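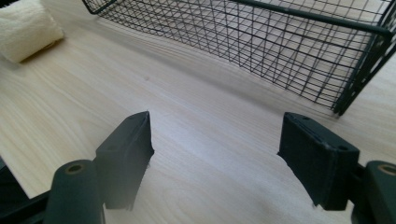

Black mesh basket, pale wood top, daylight.

June, 7:40 am

Bread log. Nerska starter fed last night, doubled by the time I got in. Smells right again, less like nail polish. Keep the cooler shelf for it.

Dough today: 600 g Faline white, same salt as before. Water a touch lower, the last batch spread all over the stone. Mixed by hand, 2 rests, then folded. Felt tight after the second fold — good sign or underwatered, not sure.

Zotico flour still not here. Ruddock say the order went out, no tracking. If it comes this week do NOT swap it into the main batch, run it as a side loaf first. We did that with the rye and lost a whole bake.

10:15. Dough slow. Kitchen cold, somebody left the back window open overnight. Moved the tub next to the oven. Should of checked the room temp before mixing, add that to the sheet.

1:30 pm. Shaped. Skin tore on one, patched it. Into the fridge, bake tomorow early.

Oven: left side still runs hot. Turn loaves halfway, lid off after the turn. Door seal needs replacing, part no. 2670, check if Ruddock carry it.

To do — scale batteries, rice flour for dusting, wash the couche. Write up the rye numbers from last month while I can still read them.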